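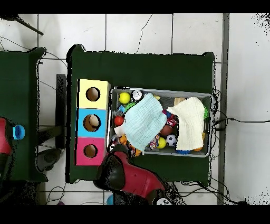

Anong Kongkaew asked at the interim review why a student group should spend most of its equipment money before it had a finished task list. The remark is recorded in the minutes of that meeting, together with a second one, that last year's group had bought a gripper it could not mount. Both points shaped the plan set out in this report, and Section 2 answers the first directly.

Equipment Planning for the Toy Sorting Station
Final Report, Project Group Datberg
Submitted 3 Jun 2025

1. Purpose

The Datberg project studies how a robot arm picks toys of different shapes out of a shared bin and places them into boxes. The present report covers only the purchasing side of the work. It states what the station requires, what the group proposes to buy, what it proposes to borrow, and in what order the money should be committed. Control software and grasp results are treated in the companion report and are mentioned here only where they affect cost.

The budget approved by the department is $2000. Purchases must be received and entered in the equipment register before the end of August, after which unspent money returns to the general teaching fund.

2. Order of Spending

The group reviewed the question raised at the interim meeting and agreed that a full task list would be preferable. It was not practical to wait for one. Delivery times for gripper parts are long, and the tasks themselves depend on what the gripper can hold. The group therefore divided the budget into two stages.

Stage one covers items needed for any version of the task: replacement fingertip pads, power and signal cables, mounting hardware, and a spare power supply. Stage two covers items that depend on the task, chiefly the objects to be handled and the containers they go into. Stage two orders may not be placed until the task list has been signed by the project supervisor.

3. Present Equipment

The station uses a red and black gripper with rounded black fingertip pads. The work surface is a dark green table, with a second table of the same color beside it. On the work surface are a mesh bin of toys and three stacked boxes in yellow, blue and pink, each with a round opening in its face. The arms and tables belong to the department and are not charged to the project.

The toys vary considerably, and this is intended. Balls, spiky toys, a plush toy and folded or crumpled cloths each present a different problem to the gripper. Waffle-textured cloth was kept in the set at the request of the supervisor, who considered that a set made up of rigid objects alone would make the results look better than they should.

Cables run across the floor. The safety review listed this as an open item, and a cable cover has been added to the stage one order. The group had first assigned it a low priority and accepts the correction.

4. Quotations Received

Three suppliers were asked for quotations. Urnura offered fingertip pads and mounting hardware as a single package. Miten offered the pads alone at a lower unit price but required a minimum order of 20 pairs, more than the station would use in a full academic year. Jurčo quoted for cables, the cable cover and the spare power supply, and was the only supplier to include shipping in the stated price.

The group compared the quotations on total delivered cost. On that basis the Urnura package came to $400. The Miten minimum order was more expensive in total and would have left the department storing pads that harden with age. The Jurčo quotation was accepted for all electrical items, with the condition that connector types be confirmed in writing before the order is released. This condition was added on account of the gripper bought last year. Its mounting plate did not match the arm, and the return period had passed by the time the box was opened.

5. Estimating Wear

Fingertip pads are the main running cost. The group recorded the condition of one pair from first use to replacement. The pair was replaced after 82 sessions, when the surface had become too smooth to hold the cloths reliably. Hard toys could still be picked up with the same pair. A station that handled no cloth could presumably run its pads longer, but the group did not test this.

One pair is a very small sample. The figure is used in the plan as a starting value and should be revised by the next group from its own records. A wear log has been placed with the equipment register, with columns for the date, the operator and the objects handled.

6. Items Considered and Not Recommended

A second matching bin was considered, so that one could be filled during a run with the other. The time saved would be small at the present pace of work.

Custom boxes with sensors in the openings were also considered. They would remove the need to check placements by hand, but the lowest price obtained would have used the greater part of the stage two money. The group suggests that this be raised again as a separate application.

7. Recommendations

The stage one orders with Urnura and Jurčo should be released as soon as the connector types are confirmed. All deliveries should be opened and test-fitted within the supplier's return period, and the person doing so should sign the register. Stage two money should remain uncommitted until the task list is approved. Any balance should be spent on additional pads, subject to the wear log.

The quotations and the register extract are held in the project folder at the department office.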